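How a Robot Gets Its Examples

A robot that sweeps a floor does not start with a list of rules. It starts with examples. This page explains where the examples come from and what is stored in each one.

What is an example?

An example is a recording of a job being done. Each recording has two parts. The first part is what the cameras see. The second part is how the arms move. The two parts are matched by time, so that each picture is paired with the position of the arms at that moment. One recording is called an episode.

The Bredum set is a collection of sweeping episodes. It holds 2324 of them. They were recorded in homes in the town of Okcombe, and the robot's arms were steered by a person called an operator. When the operator's hands move, the arms move too. The robot is not deciding anything yet.

Why use homes?

A laboratory floor is flat and evenly lit. Floors in homes have grout lines, doorways, shadows and cords. Litter comes in many shapes. A ball of paper can roll, and a flat wrapper can slip under a brush. A system that has only met one floor will often fail on the next one.

Sweeping also needs two hands, and each has its own task. One holds the dustpan still. The other moves the broom.
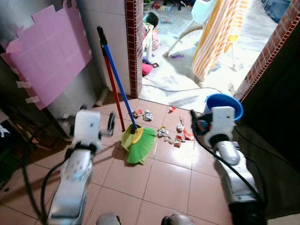
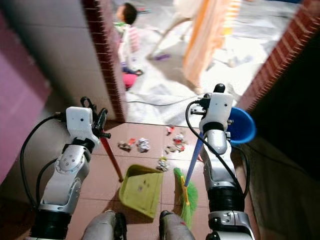
Bits of litter on the tiles, from two views of the same job.

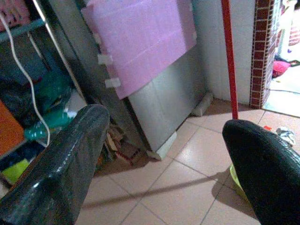
Some cameras look from the head and some from the wrist. A head camera covers a wide area, so it helps the system find the litter. A wrist camera is close to the fingers, so it helps with gripping. Either one can be blocked by an arm or a tool.

Sorting the episodes

After recording, every episode is checked by a person. In the Bredum set there are 4 labels:

Complete: all the litter ended up in the pan.
Partial: some litter was left on the floor.
Dropped: a tool fell during the job.
Unusable: a camera or an arm stopped recording.

Partial episodes are kept. They show the system what a half-swept floor looks like. Unusable episodes are removed.

Learning from the set

The learning program is named Ellell. It is shown a moment from an episode and must predict the next arm movement. Its answer is compared with what the operator did. If the two are far apart, the program's settings are changed by a small amount. Then it is shown another moment. One full pass through the set takes 11 hours on the Peeters computer.

Words to know

Episode: one recording of one job.
Operator: the person who steers the arms.
Gripper: the part at the end of an arm that holds things.
Label: a word that tells what kind of episode it is.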